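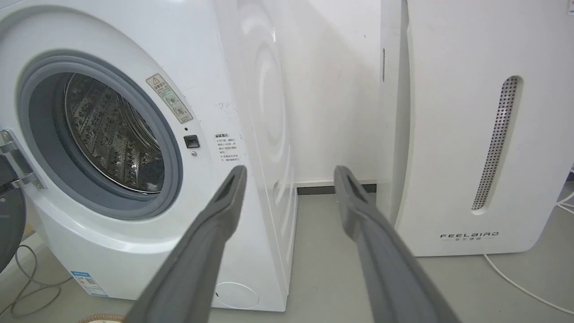

Good evening, and thank you for coming out, especially those of you who drove through the rain (I can hear the coats dripping from up here!).

Slide 1: Washday before the war. Tell Godelieve Leemans's story about her grandmother, who lit the copper at 5 and wouldn't let anyone speak to her until the sheets were in. Wait for the laugh.

Slide 2: The shared wash house. It served 65 households, each with its own morning, and swapping took a good deal of tact. Pass the wooden dolly round now, please mind the splinters.

Slide 3: Starch, blue and the mangle. Ask who still irons pillowcases.

Tea after this, then Jozef Maes takes questions.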